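5.2 Grasping from a shared bin: does the learned ranking help?
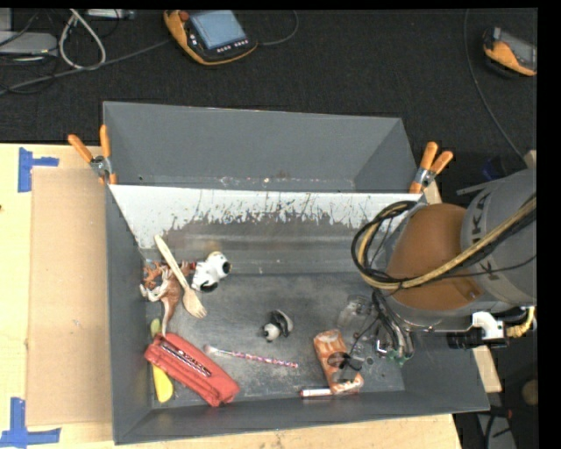 Figure 4. The divided bin used in the clutter trials, with the divider held by clamps at both walls. Photo: Eduardo Bragança, Watkins Manipulation Group.

The results in Section 5.1 were collected on single objects, and we have argued already that they flatter the method. A ranking network that picks the best of several candidate grasps on a lone object has little to get wrong. Clutter is the harder case and the one the original Burum paper made its strongest claims about, so we repeated the comparison in a divided bin (Figure 4). All objects start in the near compartment. The arm must lift one, carry it over the sloping divider, and release it in the rear compartment. A trial counts as a success only if a single object ends up on the far side.

We kept the object set deliberately uneven. It mixes small rigid figurines with items that are thin, soft, or hard to see: a makeup brush, a fabric pouch, dark glasses, a clear plastic container that nearly disappears against the gray floor. Most published bin sets we know of lean toward boxes and cans, and we suspect that this accounts for part of the gap between what is reported and what other labs get when they try the same code. Items were allowed to lie across one another, as the wooden fork does over the kangaroo-like figurine in Figure 4. We did not rearrange a bin because it looked difficult.

Two conditions were compared. In the first, grasps were ranked by the Burum network with the weights released by its authors. In the second, they were ranked by a plain geometric score: height of the contact point above the bin floor, minus a penalty for nearness to a wall. The second score has no learned parts and took Brayden Kennedy one afternoon to write. Both conditions used the same candidate generator, the same arm, and the same motion planner. We ran 800 trials in total, split evenly between the conditions and interleaved so that wear on the gripper would affect both alike.

The learned ranking did better, but by less than we had been led to expect, and the advantage was not spread evenly over the objects. Nearly all of it came from the figurines. On thin items lying flat, we could not tell the two conditions apart. On the clear container the geometric score was slightly ahead, which we put down to chance. The depth camera returns almost nothing there, and neither method has much to work with.

A second problem is the stopping rule. The original protocol ends an episode after 3 failed grasps in a row and drops the objects that remain from the count. This favors any method that takes the easy objects first and then gives up. When we rescored our own logs under that rule, the learned ranking looked far stronger than it does under ours. Nothing about the robot's behavior had changed. We think the rule should be retired, or at least that results should be given both ways.

We also looked by hand at 283 failed grasps drawn from both conditions. Two of us labeled each one separately from the video. The most common label by a wide margin was contact with a neighboring object before the fingers closed. Ranking can do little about this when every candidate passes through the neighbor, and in many of the failures every candidate did. Better candidates would probably buy more than a better way of sorting them — a dull finding, but one that the single-object tests could never have shown.

Some cautions apply to our own numbers as well. The divider is clamped by hand, and small changes in its angle alter how much clearance the arm has on the way over. Its face is visibly scraped. We logged divider contacts only from October onward, so we can't say whether one condition touched it more often in the earlier trials. The baseline's wall penalty was tuned on the Flatetlow bin, whose walls are steeper, and we left it alone afterward. Tuning it again might have narrowed the gap further, but we would then have been doing for the baseline what we object to when others do it for their networks.

Finally, the Burum weights were trained for a different gripper. Its authors state that the ranking transfers without retraining. Our results neither confirm nor refute this, and a fair test would need both grippers on one arm. We fine-tuned a copy on 1,000 of our own labeled grasps from the Wellby set and saw a small gain on the pouch and none elsewhere. Given the spread between repeated runs, we would not build an argument on it. Section 5.3 takes up that spread directly.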